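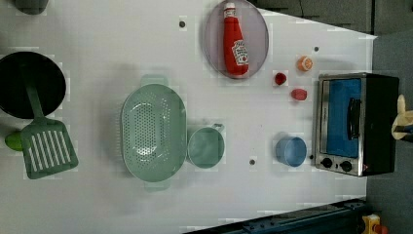 4. Session capture in the field

Figure 1. Tabletop with toy kitchen items, viewed from directly above.

We ran the capture tool, Zullik, inside two shipping apps for one release cycle. Setup first, then what the developers did with the recordings, then costs.

4.1 Setup

Both apps came from small companies. Dorkeck makes a booking app for repair shops. Beaulieu makes a budgeting app, older code, fewer releases. Each team put the Zullik library in its test build in August and left it on until the next public release. The library stores screen frames, touch events and the network log. Microphone is optional and off by default. Testers got a consent screen on first launch and could stop a recording with a long press on the status bar.

In total 229 testers agreed to take part. They filed 400 bug reports. Of these, 107 had a recording attached, the rest were text only or text plus a still screenshot. We did not assign testers to one kind of report or the other, they picked. So the two groups are not matched and we dont claim they are.

4.2 What developers did with recordings

Interviews with 5 developers, done by the second author over video calls. Notes coded by Garnet Cormier and Radek Vaněk separately, differences talked through afterwards.

Main pattern: developers skip. Hardly anyone watched a recording from the start. They jumped to the last few seconds, then backed up in small steps until something looked wrong. One Dorkeck developer kept the network log open in a second window and used the video only to find the right line in it. Two others said they read the tester's text first and opened the recording only if the text made no sense.

Voice was used less than we expected. Testers who turned it on mostly narrated what they were tapping, already visible from the touch events. The useful part was when they said what they had expected to happen. This came up in the Beaulieu sessions in particular, where several reports turned out to be misread labels and the code was doing what it should.

A complaint we heard from both teams: recordings begin at app launch, so a bug late in a long session is burried under a lot of idle scrolling. Tundham, the company behind Zullik, has since added a rolling buffer. We did not test it.

4.3 Cost

Battery drain and upload size were the testers' two objections. Uploads were held back until the phone was on Wi-Fi, which helped with data plans but meant that some recordings arrived after the bug had been closed. Frame rate was lowered on older phones. Text stayed readable, fast animations did not, and one flicker bug in the Dorkeck calendar could not be seen in any of the recordings we had for it.

Privacy masking worked on standard text fields. Custom fields had to be tagged by hand. The Beaulieu team missed one on the account page and found it during their own review, before any session had been uploaded. Tagging should be on by default for custom fields, in our view, with an opt out.

4.4 Limits

Two apps, one release each. Self-selected testers. Time to fix was not logged the same way by the two teams, so no comparison of fix times is given.

Last updated: April 26, 2019
5 comments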